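Mesa de madera barnizada: ¿cera encima del barniz o lijar y empezar de cero?

Foro de bricolaje y hogar > Madera y muebles
Septiembre de 2026

Publicado por Erkura

Hola. Tengo un tablero largo de madera maciza, barnizado en un tono anaranjado, que compré de segunda mano por 70 euros. De lejos se ve bien, pero al pasar la mano se nota áspero en varias zonas y hay un par de cercos blancos de vasos. El anterior dueño me dijo que le daba cera de vez en cuando, no sé de qué marca.

Mi idea era darle otra mano de barniz y olvidarme, pero un vecino me ha dicho que si hay cera debajo no agarra. También he leído que se puede encerar sobre el barniz sin lijar nada. No busco que quede perfecto, lo voy a usar para trabajar y a ratos para comer. ¿Qué haríais? Tengo lija de varios granos y una lijadora orbital pequeña.

Benítez
Miembro desde junio

Tu vecino tiene razón. Sobre cera el barniz no se adhiere bien y suele quedar con cráteres o se levanta a los pocos meses. Antes de decidir nada, comprueba si queda cera: frota una esquina con un trapo blanco y un poco de aguarrás mineral. Si el trapo sale amarillento y pegajoso, hay cera. Hazlo en un sitio que no se vea, y con la ventana abierta.

Para quitarla, aguarrás y estropajo fino, siempre a favor de la veta, cambiando de trapo a menudo. Dos pasadas suelen bastar. Luego deja secar de un día para otro.

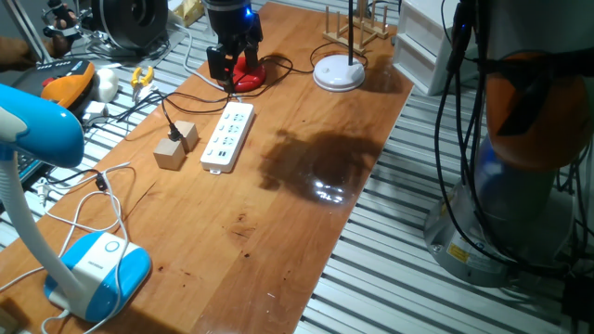

Una vez limpio, yo no bajaría a madera salvo que el barniz esté saltado. Con grano 240 a mano, sin apretar, le quitas el brillo y la aspereza. La orbital la dejaría guardada, porque en los cantos se come el color enseguida y luego no hay manera de igualarlo. Aspiras el polvo, pasas un trapo apenas húmedo y das dos manos finas de barniz al agua, con lija suave entre una y otra.

Los cercos blancos son humedad atrapada en el acabado. A veces se van con el lijado y a veces no. Si siguen después de la 240, ahí sí tendrías que bajar más en esa zona.

No apoyes nada pesado en una semana, aunque al tacto parezca seco. Y extiende los trapos con aguarrás al aire libre antes de tirarlos, no los dejes hechos una bola.

Droro

Yo le pondría cera y ya está. La mía lleva así años y no me he complicado.

Fleverport

Depende del uso. Si vas a comer encima, la cera se marca con cualquier cosa caliente y hay que repetirla cada poco. Barniz, como te dicen arriba. Solo añado que el barniz al agua sobre uno antiguo al disolvente puede dar problemas si no matizas bien, así que haz una prueba por debajo del tablero y espera 2 días. Si al rascar con la uña no se levanta, adelante.

A mí un bote pequeño me costó 39 euros y me sobró la mitad, así que no compres el grande.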